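Bottle Deposit Returns at Distville: Frequently Asked Questions
By Jasmina Dervishi | 28 September 2019
Print this page | E-mail this page
14 shares | 3 comments

The questions below cover the return of deposit beverage containers at the Distville depot and at the Rodcombe drop-off point. They apply to households and to small businesses with a Strazds account. Commercial haulers work under a separate contract and should ask the depot for the hauler terms.

Which containers carry a deposit?

Plastic bottles, aluminum cans and glass bottles that held a ready-to-drink beverage and were sold in the deposit area. Milk, infant formula and containers for medical nutrition are exempt. Wine and liquor bottles are exempt in glass but not in can form. The deposit mark is normally printed next to the bar code.

Do containers have to be empty?

Yes. Residual liquid adds weight, attracts insects and shorts the sensors in the counting line. A light film left on the inside is acceptable. Rinsing is recommended for anything containing sugar or milk solids if storage will exceed a few days. 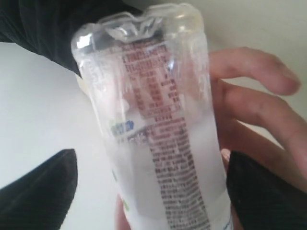 Deposit refunds are calculated per container, by bar code, and the material weight plays no part. The counting line rotates each item in front of a reader until the code is found, then checks the shape against the product record. Moderate deformation does not affect this. A clear bottle crumpled and folded at one end, with its column of small reddish-brown print still in place along the body, has not lost anything at the crumpled end that the reader needs. Containers flattened along the full length are a different matter, as the code is often folded in on itself. These go to the manual table and are paid at the manual rate of processing, which takes longer but refunds the same amount.

Should caps be left on?

Leave plastic caps on plastic bottles. They are separated by flotation after shredding. Remove metal caps from glass bottles and place them in the small steel bin to the left of the depot entrance.

Should labels be removed?

No. A bottle without its label cannot be identified, and no refund is paid. This includes full-height shrink sleeves, even where the package asks the consumer to tear the sleeve off before recycling. That instruction is meant for curbside collection.

Are imported beverages accepted?

Only if the importer has registered the product. Grocery importers register most of what they sell in volume, but small lots are sometimes missed. The register currently lists 1,869 products and is updated in the first week of each month. Lettering on the label in a language other than English has no bearing on eligibility. Look for the deposit mark, which importers usually apply as a sticker.

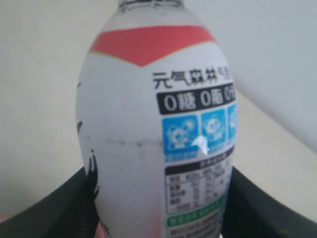
A white bottle with a coral-red band and Chinese lettering on the label.

If a product is not on the register, the container is still accepted for recycling without a refund. The receipt will show it as "NR" (not registered). To request that a product be added, write down the bar code number and the name of the store and submit both at the counter. Requests are forwarded to the importer, who has 20 working days to respond.

How should containers be packed?

Use clear bags tied with a single knot. The limit is 104 containers per bag. Do not mix glass with other materials. For bag drop-off, one account tag must be attached to the neck of each bag, below the knot. Tags are printed by the Grutix terminal in the lobby and expire at the end of the calendar year.

Cans may be crushed from the top but not from the side. Plastic bottles can be packed in any orientation.

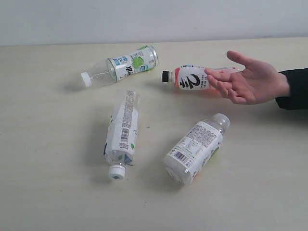 Payments and Accounts

When is the refund paid?

Counter returns are paid on the spot, in cash up to the posted limit and by transfer above it. Bag drop-offs are credited after counting, normally within three working days. Counts at Rodcombe take one day longer, as bags are trucked to Distville.

What if the count seems wrong?

File a recount request before the bag is released for baling. The hold period is 37 hours from the time of the first count. After release, the count is final. In May the hold was extended for account holders with more than one open dispute; the extension has since been withdrawn.
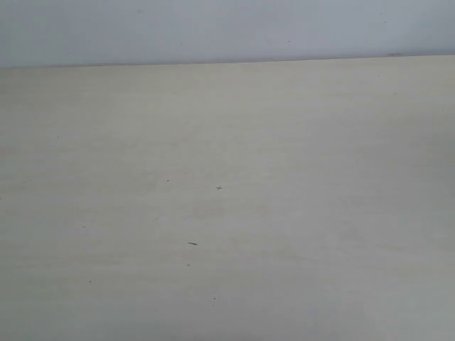 Can a refund be split between two accounts?

Split payments are not supported on a single bag. Pack the containers in separate bags and tag each bag with the account that is to receive the credit.

Can a refund be donated?

Yes. Select "Donate" at the terminal and choose a recipient from the list. Donations cannot be reversed once the receipt has printed.

Who handles account problems?

Reet Kalniņš at the Distville counter. Bring the receipt or the tag number. Lost tags can be reissued, but only for bags that have not yet been counted.

3 comments | Print this page | E-mail this page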